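Chapter 3
Who Speaks for Civil Society?

Open letters are cheap. A statement on the health of a democracy can be drafted in an evening, signed by 200 organisations before lunch and forgotten by the weekend. Political scientists have nonetheless tended to treat such documents as evidence of civic strength, and earlier editions of this book did much the same. This chapter takes a less generous view.

Consider the Dellby Declaration, released in December by a coalition calling itself Friends of the Assembly. It carried 77 signatories. When Kyu-ri Cheon and Han-gyeol Won tried to contact them, many proved to be letterheads sharing the same few directors. The declaration claimed to voice the alarm of "ordinary citizens". How those citizens had been consulted was never explained.
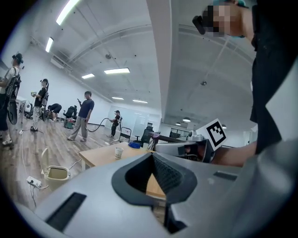
Representation is the first claim a student should test. An organisation with 3,700 names on its mailing list may have only a handful of members who vote on anything, and its public positions are often settled by whoever has time to attend. Outsiders rarely get a good look at this. The person at the right edge of the photograph, in dark clothing and with the face pixelated, could belong to any group or to none, and a signature on a coalition letter often tells the reader just as little. Bit-na Na calls this "borrowed standing", a term we adopt with some reservations, as she applies it rather freely to trade unions, whose leaders usually do face a ballot.

Defenders of the open letter, Mal-soon Oh among them, reply that elections are also a blunt measure of consent. Fair enough, but a government can be voted out. Section 3.1 looks at how the Dellby coalition chose its spokespeople, and at what its own minutes record about the members who disagreed.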